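Kit and Membership: Your Questions Answered
Stikeck Basketball Club

Welcome, and thank you for stopping by! We get a great many messages at the start of each season, most of them very sensible and quite a few of them the same, so we have tried to gather the answers in one place. If yours is missing, do write to us. Zodwa Shezi reads the club inbox most evenings after seven and will get back to you as soon as she can.

I have never played before. Can I still join?

Of course you can, and you will be in good company. A fair number of our grown-up players first picked up a ball when they dropped their children off and found themselves with an hour to fill. The beginners' group is led by Linnea Öberg, who has a lovely patient way of explaining things and will happily show you the same lay-up as many times as you need. Come along twice for free before you decide, and wear whatever you would wear for a jog.

Where do you train?

Everybody trains at the Flima hall, behind the library. The main door is locked in the evenings, so please use the side entrance by the bicycle racks and ring the bell if it has swung shut again. There is a small car park which fills up early when the swimmers are in, but the road alongside is free after six.

How much does it cost?

Adult membership is 96 pounds for the season, and that covers hall hire, insurance and the loan of your playing kit. Juniors pay half. If that is difficult to manage in one go, or difficult to manage at all, please have a quiet word with Margit Torvik. She will sort something out with you and it will go no further.

Do I have to buy my own kit?

You don't need to buy the match kit, no. The club lends every player a jersey and a pair of shorts, and you hand them back at the end of the season. You will need your own indoor shoes with soles that don't mark the floor, and the hall staff do check. For training, wear any old T-shirt you like (we would prefer you kept the match kit for matches, as it lasts so much longer that way).

How do the sizes run?

A little on the generous side, we find, particularly in the shoulders. Most people are comfortable in their usual size, but if you fall between two, take the smaller one. Juniors are the opposite case: go up a size, because they will have grown by February and then we are all hunting through the boxes for something bigger. There is a trying-on evening at the start of the season with every size on the rail.

Can I choose my number?

We do our best. Returning players get first pick of their old number, and after that it goes in the order people sign up. If two of you have set your hearts on the same one, Tormod Isaksson tosses a coin and his decision is final, however much you may plead.

How should I wash the kit?

Wash it soon after the match if you can, inside out, on a cool cycle with other dark or red things. Please leave out the fabric softener, as it clogs the material and makes it feel clammy on court. Hang everything up to dry and keep it well away from the tumble dryer and the radiator, both of which are very unkind to printed numbers. Never iron over the print either. If you really can't bear the creases, turn the jersey inside out and use the lowest setting with a tea towel in between.

How do you want the kit folded when it comes back?

Lay it out on something flat, smooth it with your hands and fold the jersey lengthwise so that it stacks neatly on the shelf. Shorts go separately. We are not terribly fussy about a crease or two, so please don't lose sleep over it!
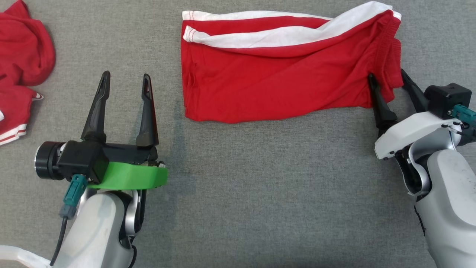
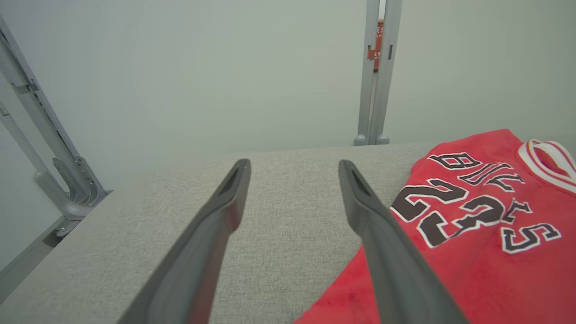
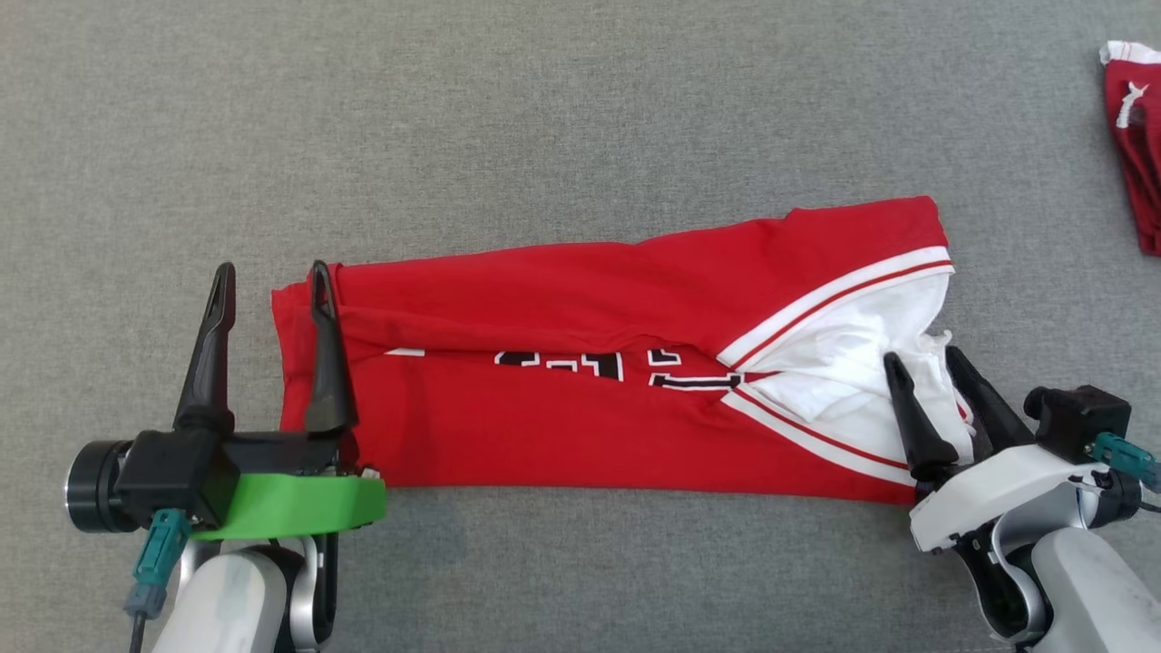 What happens if I lose something or it gets torn?

Tell Tyra Berge as early as you can, because a replacement has to be ordered and it can take several weeks to arrive. Small tears and loose hems she will usually mend herself at no charge, and she would much rather see them while they are still small. For a lost jersey or pair of shorts we ask you to pay what the club paid for it. If it later turns up at the bottom of a wardrobe, bring it in and you will have your money back. Anything left behind at the hall goes into the blue crate in the changing room corridor, so have a look there first, and after an away match it is worth asking whoever drove you to check the boot of their car.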